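Simulation has earned its place in manipulation research, but the way its results are reported deserves closer scrutiny. The Nusmont group recently scored a control policy over 500 simulated trials of kitchen tasks and published a single success rate. That is too little.
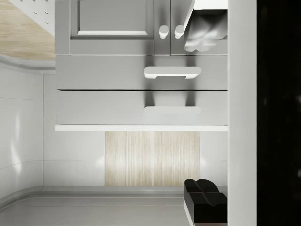
A single rate hides which tasks failed and how. Opening a drawer by its handle and picking up a banana call for different skills, and an average treats them as one. Our institute has asked its own teams to report each task separately, with 20 trials at the least and 3 random seeds - a modest burden, given how cheaply simulated trials can be repeated. Failed trials should be released along with the successful ones. 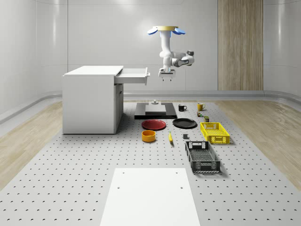

Kyriaki Chrysikopoulos objects that longer tables will not help if every trial begins from nearly the same layout, and she would put the varied starting positions first. Her point is fair, and the two requirements can stand together. Reviewers should begin asking for both in June.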